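Visite au centre Villutero, journée portes ouvertes de janvier

Arrivée à 9 h par la navette de Janura. Le centre reçoit des couples en séjour de deux à cinq jours, avec entretiens le matin et temps libre l'après-midi. L'accueil se fait dans l'ancienne école. Nous étions 13 visiteurs, en majorité des conseillers conjugaux de la région.

Kenneth Tagle, le responsable, a présenté la méthode Clinby. Chaque conjoint écrit d'abord seul ce qu'il attend de l'autre, puis les deux textes sont lus à voix haute devant un conseiller. L'an dernier, 322 couples sont passés par le centre.

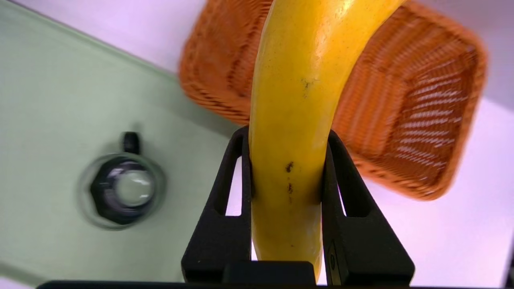
La question du prix est venue vite. Un séjour court coûte 200 euros par personne, repas compris, sans le logement. Plusieurs collègues ont trouvé cela élevé pour des ménages dont les disputes portent justement sur l'argent. M. Tagle a répondu qu'un paiement échelonné existe, mais il n'est pas mentionné dans la brochure.

Après le déjeuner, visite de la salle Dow, réservée aux entretiens à deux. Les fauteuils sont confortables, l'isolation phonique laisse à désirer : on entendait le couloir.

Prochaine visite ouverte au printemps, inscription auprès du secrétariat.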